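Flurnance opens its remote arm training to small shops

November 2025

Flurnance, a company that sells training software for robot arms, said this month that it is opening its remote teaching service to machine shops and packing firms with fewer than 500 employees. Until now the service was limited to a test group of 14 customers.

The service, called Kallis, lets a worker teach an arm a task without writing code. The worker sits at a desk with a hand controller and moves the arm through the job on a screen. Each run is saved. After enough runs, the software builds a routine that the arm can try by itself, first in a simulated room and later on the real floor.

Flurnance began the test in March. Customers were asked to pick one job each, and most chose something dull: moving parts from a tray to a fixture, loading a test stand, turning boxes so the label faces out. Vichien Wannasri, who runs the training group, said the jobs were kept small on purpose.

"People want to start with the hardest thing in the building," Wannasri said. "We ask them to start with the thing they are tired of doing. They already know every way it can go wrong, so they show it well."

According to the company, a typical pick-and-place job needed 19 demonstrations before the routine was good enough to try on a real arm. Jobs with tight fits needed more. Operators who had never used the controller were given a half-day lesson, and the company says that was enough for most of them.

One of the test customers was Jakab, a maker of valve parts. Its operators split the work between two methods. For wide, simple moves they took hold of the real arm and guided it by hand, with the motors set to give way. For the last few inches, where a hand on the wrist tended to block the view, they switched to remote control. Jakab said it plans to keep both methods and has put more than 12 of its staff through the lesson.

The simulated room is the part of Kallis that changed most during the test. Early users complained that the gripper was hard to place over small parts because depth was difficult to judge on a flat screen. Flurnance has since added a second view and a slower speed setting for the controller.

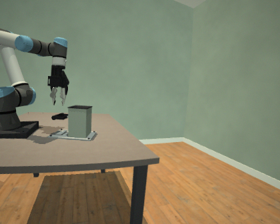

Vol. 12, No. 11, page 14

In one of the practice setups, the arm is mounted at one side of a large table, with a two-finger gripper pointing down. A tall box stands upright on a flat metallic plate, with a low black object next to it. Operators learn to bring the gripper down beside the box without touching it, then back out the same way.

Runs in which the arm hits something are kept too, but they are marked and left out of the routine unless the customer asks for them. Wannasri said some customers use them to teach new operators.

Pricing depends on the number of arms. Shops that join will get the simulated room first and can connect their own arm once a routine has passed a check by Flurnance staff. A version for two arms working together, under the name Pletorley, is in development. The company did not give a release date.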